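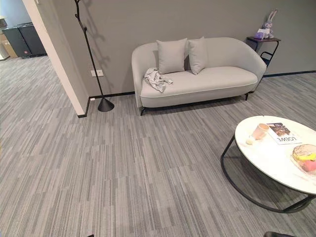
Fluvar layoffs / Pamileck studio closing?

Started by gridlock_moth, 2 July 2023

gridlock_moth
so the Pamileck office is done apparently. Post went up on the Fluvar site this morning, very short, "consolidating our mobile teams" etc. No number of people given. Anyone know more? They only opened that place what, 4 years ago. Tile Orchard came out of there and its the only game of theirs I still open every day

softlock
saw it. Wording says live games move to the Gouveia team. So Orchard isnt shutting down, just different people running it

gridlock_moth
"just" different people lol

softlock
you know what i mean

pepperjack_hp
Called this back in May when the event calendar went from weekly to every other week. Same three events on rotation, new background color. That's a skeleton crew.

brinewolf
Every other week was in the patch notes as a player request. Folks were complaining about burnout for ages. I was one of them. Not everything is a sign

pepperjack_hp
players requested fewer events and also requested the same harvest race five times in a row? ok

brinewolf
Didn't say the events were good. Said the schedule change had a reason.

tarn_ulla
Used to work in mobile, not at Fluvar. The way this goes: new game misses, company looks at which office costs most per head, that office goes. Doesnt matter if the old game there makes money. Old game can be run from anywhere. What was the new one, Rukdale?

softlock
Rukdale yeah. Soft launched in two countries and then nothing

gridlock_moth
I played Rukdale on a region switched account. it was fine?? match 3 with a town. tutorial was endless tho, I think 12 screens before you could touch the board

pepperjack_hp
Match 3 with a town in 2023. Wonder why it missed

oddsock_9
hey I like match 3 with a town

tarn_ulla
Lots of people do, that's the trouble. Getting one of them to install YOUR match 3 with a town costs more than they will ever spend in it. Design hardly comes into it by that point

brinewolf
Disagree with that. Design comes into it plenty, if people stick around past the first week the ad math changes completely. Rukdale lost people in the tutorial. Gridlock just said so

tarn_ulla
One person being annoyed at a tutorial isnt retention data. But fine, yes, if retention is great the math changes. It almost never is great.

brinewolf
so we agree

tarn_ulla
we do not

oddsock_9
practical question. I'm on level 257 and have a bunch of gems from the spring bundle. Spend them now or wait? worried about the move

softlock
nothing happens to gems, same account server

pepperjack_hp
Spend them. When the last game I played switched teams they redid the shop twice in a month and my stash bought half as much after. I had roughly 2,000 saved up too

softlock
different company though

pepperjack_hp
same industry

gridlock_moth
I'd link your account at least, if youre still on guest. Settings, then the little key icon. Guest saves are the ones that go missing

oddsock_9
was on guest. linked now thx

oddsock_9
ok it gave me a hat for linking?? why did no one mention the hat

gridlock_moth
the hat is good

hexagonal_dad
Coming in from the board game side of the forum so forgive a dumb question. Why open a studio in a second city at all if you close it as soon as one game flops? Seems like a lot of rent

tarn_ulla
Hiring. You run out of people who'll move to your main city, so you go where they already are. Sometimes there's a grant or tax break, sometimes its a small team you bought who won't relocate. No idea which this was

hexagonal_dad
Makes sense, thanks. Sucks for the staff

brinewolf
It does. Hope they get decent packages. The puzzle design in the first hundred or so Orchard levels is really careful work, whoever did that should get hired fast

pepperjack_hp
Agree on that. The frost levels especialy

softlock
frost levels are awful what

pepperjack_hp
Frost levels are the best thing in the game

softlock
you get one move and a prayer. 

gridlock_moth
pls make a seperate thread for frost levels, we had this fight already. Will update the first post if Fluvar says how many jobs

gridlock_moth
no update yet. they turned replies off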